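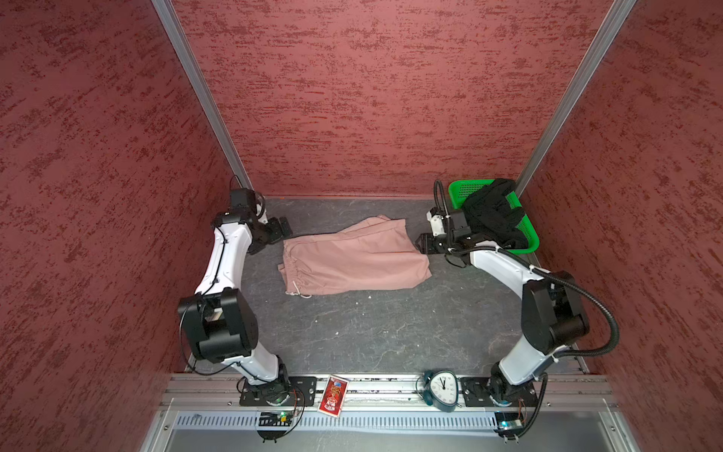
Ticket 301, laundry and garment care, Omcombe site. Opened by Marin Karagiannis in August. The drawstring on the Flemitz lounge pants keeps pulling into the waistband during the wash, and by the time a pair is ready for folding one end is often gone. Out of the last 10 pairs washed, 8 had lost at least one end. The light pink pair is how they should come through: folded lengthwise, white drawstring hanging out at the waistband, two loose ends. Pairs with a missing end go back in the basket for rethreading, and that basket is now full.

**Item:** Flemitz lounge pants, drawstring waist, all colors
**Priority:** normal
**Status:** closed, see last entry

**What was tried**

1. Washed inside out, ends left loose. No change. The cord still worked its way into the casing, usually on the left side.

2. Washed in mesh bags, one pair per bag. Better, but the pants came out badly creased at the knees and needed a second pass with the steamer. Not practical for a full load.

3. Single overhand knot at each end of the cord. Held on most pairs. On the older ones the eyelets have stretched and the knot went straight through.

4. Both ends tied together in a loose bow before washing. Every pair kept its cord. Two of the bows tightened up in the dryer and had to be picked apart with a crochet hook.

**Comment, Jallwood desk**

We had the same thing with the gray ones last year. Tie a square knot, not a bow, and leave a few inches of slack so the waistband can open all the way. If you tie it tight the elastic stays bunched and the waist dries last. Also check the dryer setting. High heat makes the cord stiff and the knots are hard to get out.

**Reply, Marin**

Switched to a square knot with slack, medium heat. Ran 2 full loads. No lost ends. Knots came out by hand. Waistbands were dry at the end of the cycle, same as the legs.

**Rethreading the ones in the basket**

- Pull the cord all the way out. Trying to fish for the lost end through the fabric takes longer.
- Pin a large safety pin through one end and close it.
- Feed it in at one eyelet and around the back, keeping the cord flat at the side seams.
- Bring it out at the other eyelet, even up the ends, and tie them before the pants go anywhere else.

The cord catches at the center back where the label is sewn through the casing. Work the pin along the top edge there.

**Still open**

Stretched eyelets on the older pairs. Hodžić can supply cord stops, price not confirmed yet. Moved to its own ticket.

**Closed.** Square knot added to the wash sheet above the sorting table. Untie before folding and let both ends hang out at the front.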